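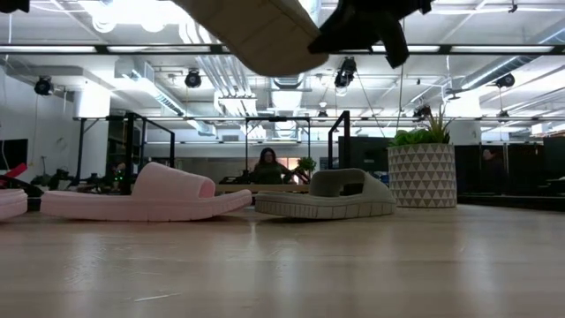
Slide sandals, pink and grey-green on bench, beige held above it.

FOOTWEAR HANDLING BENCH - PERIODIC INSPECTION
Site: Skotau, open-plan floor
Stock: Zevura slide sandals, moulded
Date: 30/07/2026
Previous inspection: January

1. Bench top
Surface free of splinters, raised grain and adhesive residue - PASS
Level checked along the long edge - PASS
Comment: the pale wood finish reflects the ceiling lights. Acceptable for handling, but marks on light-coloured soles should be checked with the item tilted.

2. Lighting
Reading at bench height, 700 lux - PASS
All fluorescent fittings working - PASS
Comment: one diffuser at the Benavides end is due for cleaning.

3. Stock on bench
Pairs matched by size and colour before packing - SEE COMMENT
Soles free of cuts, flash and embedded grit - PASS
Strap joints sound under hand pull - PASS

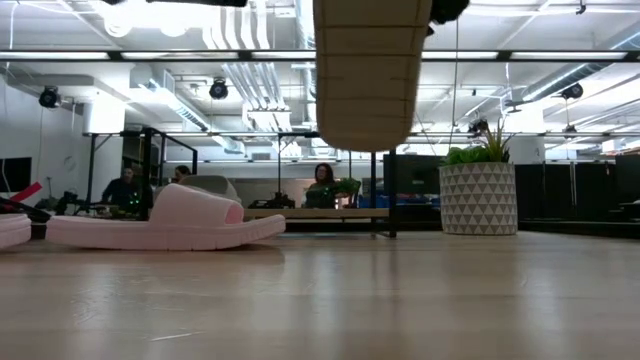 Comment: slides left on their sides near the edge of the bench are easily knocked to the floor. Keep stock at least 8 cm in from all edges. The thick foam soles will stand on edge without support, but this is not a storage position. Place flat, strap up, when not being examined.

4. Floor and access
Walkway beside bench clear - PASS
Cables secured or covered - PASS
Seating clear of walkway - PASS

5. Overhead
Ducts and pipework, no visible drips or loose brackets - PASS
Spotlights secure - PASS
Comment: viewed from floor level only.

6. Records
Davuvora stock sheet, line 103, gives size but no colour - FAIL
Action: add colour to the entry before the next batch is released. Item 3 stays open until this is done.

Re-check of items 3 and 6 in 8 days.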